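Wanico 580 Replacement Cistern Fill Valve, Bottom Entry

Product code 580-B
Sold singly or in trade boxes of 12
Stocked at: Brondgate counter, online

Overview

The Wanico 580 is a bottom entry fill valve for close-coupled and low-level cisterns. It replaces most older float-arm valves and most bottom entry valves with a half-inch tail. The float rides on the valve body itself, so there is no arm to foul the flush mechanism or the side of the tank.

It suits households where the existing valve hisses, fills slowly or will not shut off fully. It is supplied complete with a sealing washer, a plastic backnut, a refill tube and two flow restrictors. No other parts are needed for a like-for-like swap, though an old tap connector washer should be renewed at the same time. Those are sold separately, in the fittings section.

If your cistern is fed from the side, you need the 719 instead. The two valves share the same diaphragm and float but the bodies are different and can't be converted from one to the other.

Specification

Entry: bottom
Thread: 1/2 inch BSP
Tail material: brass
Body material: plastic
Height: adjustable, set by a twist collar
Supply: mains or tank fed
Restrictors: white for mains pressure, none for tank fed, grey for very high mains pressure
Colour: white body, blue float
Guarantee: see Returns and guarantee

Which valve do I need?

Turn to the underside of the cistern first. If the water pipe comes up into the base, it is bottom entry and the 580 will normally fit. If the pipe goes into the side, near the top, it is side entry.

Next, lift the lid and look at the room inside. The 580 needs clear space all round the float. In very slim cisterns the float can rub on the front wall, and we would suggest the Cosora slimline valve for those. Concealed cisterns behind a panel are usually fine, provided you can reach the backnut without taking the tank off its brackets.

Cisterns made for commercial washrooms sometimes have a larger inlet hole. The sealing washer supplied will not cover these. Ask at the counter for the wide washer.

Fitting

Turn off the water at the isolating valve, or at the stopcock if there isn't one. Flush, and hold the handle down until the tank has emptied as far as it will go. Sponge out what is left. There is always a little more than you expect and it will come out through the inlet hole when the old valve is removed.

Put a bowl or towel under the supply pipe. Undo the tap connector, then the backnut, holding the old valve still from inside the tank. Clean the inside face around the hole. Limescale left there is the usual cause of a weeping joint.

Slide the new sealing washer on to the tail with the tapered side down. Drop the valve through the hole, turn it so the float is clear of the flush mechanism, and run the backnut on by hand. Nip it up a quarter turn with a spanner. Do not use jointing compound on the rubber washer.

Fit a new washer in the tap connector and tighten it on to the brass tail. Hold the valve body while you do this. Clip the refill tube to the overflow pipe if your flush valve has one built in.

Setting the water level

Turn the water on slowly and let the tank fill. The level should settle at the mark moulded or printed on the inside of the cistern. Where there is no mark, set it 25 mm below the top of the overflow. Twist the collar to raise or lower the valve, then use the screw on the float link for the last few millimetres. Flush twice and check again.

Check that the flush lever still moves freely before you replace the lid.

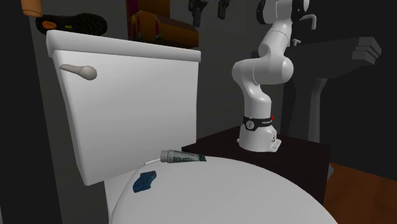 Page last changed: October 2026

Noise and slow filling

A valve that is noisy on mains pressure usually has no restrictor in it. Unscrew the tail filter, push in the white restrictor and refit. If it is still noisy, try the grey one.

Slow filling on a tank-fed supply means a restrictor has been left in, or the filter is blocked. The filter pulls out with pliers and can be rinsed under the tap. Check too that the isolating valve is fully open, with the screwdriver slot in line with the pipe.

Spares

580-D diaphragm, single
580-F float and link
580-W sealing washer and backnut
580-R restrictor pair

The diaphragm fits both the 580 and the 719. It does not fit valves made under the old Huỳnh name, which took a thicker one. We have a small number of the thick diaphragms left at Brondgate and will not be getting more.

Ordering and delivery

Single valves go by post. Trade boxes go by carrier and need a signature. Orders for 1000 or more are shipped on a pallet direct from the warehouse, and we will need to know whether you have a forklift or want a tail lift vehicle.

Counter collection is free. Please wait for the message saying your order is ready before setting off.

Returns and guarantee

Unused valves can be returned in their packaging within 30 days. We can't take back valves that have been connected to a water supply unless they are faulty. The valve body is guaranteed for two years from the date of purchase. Washers, diaphragms and filters count as wearing parts and are not covered. Keep your receipt or order number.

Related products

Wanico 719 side entry fill valve
Cosora slimline fill valve
Tap connector washers, 1/2 inch, pack of five
Isolating valve, 15 mm, chrome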